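Home Blog Elections Council watch Reviews About Contact
Search this site Go

We use cookies to make this site work. By carrying on you agree to this. OK Find out more

Flunov canvassing app - a review of sorts
2 February 2018

Quick one, got a ward meeting tonight and haven't eaten.

People keep asking what we're using on the doors now the clipboards have gone. Flunov. An app, goes on your phone, you load the marked register and it gives you a street at a time. Tap the voter, tap the answer, next door. That's the pitch anyway.

Been using it since before Christmas in the two wards we think are in play in May. Paid for it ourselves, before anyone starts. Regional office would like us on Mirani, same as everyone else, and there was an email about it. Quite a long email. More on Mirani further down.

Good stuff first.

It's fast. Opens in a second or so, remembers where you were, doesn't log you out halfway up someone's path. Mirani used to do that to me in the rain and I've said some things in front gardens I'm not proud of.

Odds and evens sorted properly. You pick a side of the road and it stays on that side. Sounds like nothing. Anyone who has crossed Mill Road twelve times in one evening following a printed sheet will understand.

Notes box is big enough to type in. "Bins. Bins again. Son's planning application. Do not ring after 7." All fits. And the next person on that round can read it before they knock, so the poor woman at the top of the close doesn't have to explain her bins to a third stranger.

Works with no signal. Stores it all and sends it when you get back to the main road. I tested this at the bottom of the valley where there's never been a signal and lost nothing.

Now the bad.

The flats. Dear God the flats. It thinks a block is a street and lists it in whatever order it likes, so you do 1, then 10, then 11, then 2. Top floor, bottom floor, top floor. I raised it with support and was told it was "a known sorting behaviour". Well it's known to my knees as well. If your ward is mostly flats, don't buy it till they've fixed this, I mean that.

Answers are fixed. You get For, Against, Won't Say, Not In. No "used to be ours, furious about the leisure centre, could be talked round" and that is half the electorate round here. You can put it in the notes but you can't search the notes, so come polling day it's useless. Mirani does let you make your own answers. Credit where it's due.

Postal voters - there's a flag but it's tiny and grey on slightly lighter grey. Missed several. In a local election with the turnout we get that could be the seat. We lost the last by-election by 12.

Batttery. Eats it. Bring a power pack or a short list.

Price. We pay £200 for the year, which covers both wards and as many phones as you like. Not cheap for a branch that raises its money on raffles. Against that, we've stopped printing walk sheets, and ink was costing us a fortune. Call it even. They do try to sell you a leaflet design thing called Brodeo on top. Had the free trial. Every leaflet comes out looking like a dentist's. Skip it.

Data protection, as someone will ask. You can set who sees what, and take a person's access away the same day they stop helping. Which matters when people fall out, and people do fall out, see this blog passim. The new rules come in later this year and I'd want it in writing from them how long they keep stuff once you cancel. Have asked. Have asked again.

Hakim Nasution did the whole Cimine estate with it on Saturday morning and got through it before the cafe shut, his words were "fine, apart from the flats". He's a better canvasser than me and doesn't like apps, so take that as high praise. He'd still rather have paper in his back pocket and so would I, if the phone dies you're just a man standing in the road.

So. Scores, since you lot like scores.

Speed - very good
Houses - very good
Flats - awful
Answers - poor
Support - polite, slow
Overall - 3 out of 5, would be more if somebody at Flunov had ever climbed a stairwell

Would I renew? Probaly, if the flats are sorted. If not it's back to Mirani and the long emails, and I'll be swearing in front gardens again by autumn.
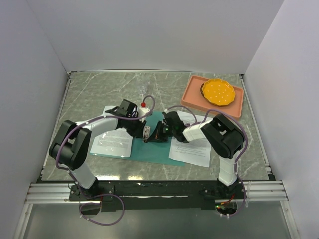 Though I'd want those postal voter flags made bigger before I hand over another £200.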